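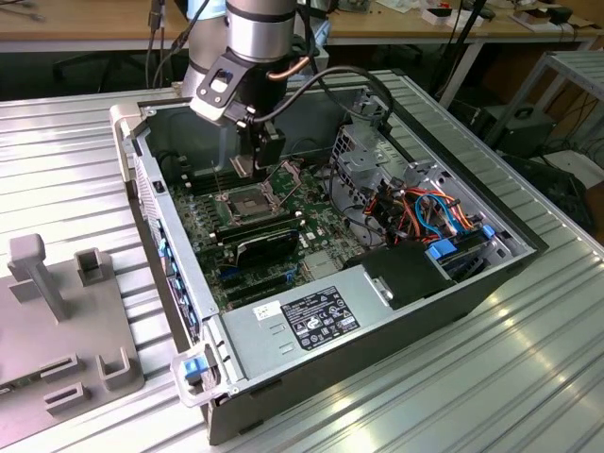 Old office PCs get second hearing at Grilton workshop

Grilton's spare computers, long the county's most reliable doorstops, are being opened up one after another this month to find out what is still worth having inside them.

The refurbishing workshop at Lorkine Yard has taken in 200 desktop towers from Tralard, the insurance office on the ring road, which moved its staff over to laptops in November and found itself with a basement full of metal boxes. A further 700 are promised from other firms, though the yard has asked, with some feeling, that they should not all come at once.

The machines are the full-sized sort that used to live under desks and bruise shins. They have blue plastic latches wherever a finger might be wanted, a drive cage, and a power supply with the heft of a family fruit cake. Whoever designed them plainly expected somebody to come back one day and mend them, an attitude now so unfashionable that the workshop speaks of it rather fondly.

Each tower is laid on its side with the panel off. Most of the attention goes to the middle of the green motherboard, where the processor sits under a metal bracket with a small lever. The lever is easy. The socket underneath is less forgiving, and a careless moment there can turn a useful board into a wall decoration.
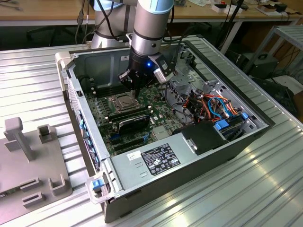 Memory is next on the list, followed by the graphics card, where there is one. Parts that pass their tests will be put back together into working machines, with the best of several towers going into one. The yard hopes to get 2 good computers out of every 5 that come through the door, and says it would be pleased to be proved gloomy.

Finished machines will go to the Chareonsuk Centre, which runs evening classes in spreadsheets, letter writing and what its leaflet calls "finding where the file went". The centre's present computers take long enough to start that the tea is generally made first. Learners have been told the replacements will be quicker, and some have asked whether this will affect the tea.

Tralard removed its hard drives before handing the towers over. It did not remove the stickers, several of which still instruct the reader to ring a help desk that closed years ago.

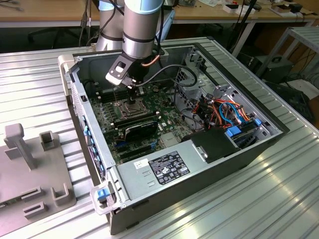
A tower on its side at Lorkine Yard, with the processor socket empty and the drive cables still bundled in the cage.

Cases past saving will be stripped and sent for scrap, with cables sorted separately. The yard is not taking monitors, printers or anything described over the telephone as "probably fine". Offers of desktop towers can be made at the front counter until four in the afternoon, and donors are asked to bring the side panels too.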